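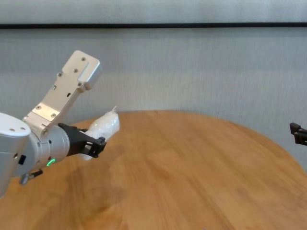 Rakell Automation Group: Data Collection Help Pages

Should a held item with wrinkled wrapping be recorded as a good grasp?

Posted by Tramatmont_bench

Our section has been asked to supply examples of items in plastic film for the Billey training set. The item is held above the round table in a two-finger gripper, and the ring light on the wrist is green. My difficulty is with the label. The finger tip pinches the near side of the wrapped item, part of the item hangs below the gripper, and the tied end points upwards. The written guide speaks only of boxes and bottles. Should such examples be marked as good, marked as doubtful, or left out altogether? We have 73 recordings waiting and would prefer not to label them twice.

Posted by Mendoza_labelling

Please do not leave them out. The Billey set holds 3259 examples at present, and only 90 of them show items in soft film, so the learning system has little to go on.

The label should describe the whole recording and should not be chosen from a single still. The following practice is in use at our site:

Mark the grasp as good if the item is lifted, carried and set down without slipping in the fingers.
Mark it as doubtful if the film is held but the contents move freely inside it.
Mark it as failed if the item is dropped at any point, including after a successful lift.

A part hanging below the fingers is not a fault in itself. Kindly enter "soft wrap" in the notes field, as the November revision of the form has no separate box for it. The green light should not be used as evidence in either direction. In our procedure the label concerns the item alone.

Where the second gripper touches the item, the recording belongs in the two-arm folder. If it merely comes into view at the side of the table, the recording remains in the single-arm folder.

Posted by rakell_night_desk

We mark all of ours as good if the item is off the table at the end. It is quicker. I have not read the revised form.

Posted by Mendoza_labelling

With respect to the reply above, that method was permitted under the old form only. Recordings labelled in that way will be returned to the section for a second check.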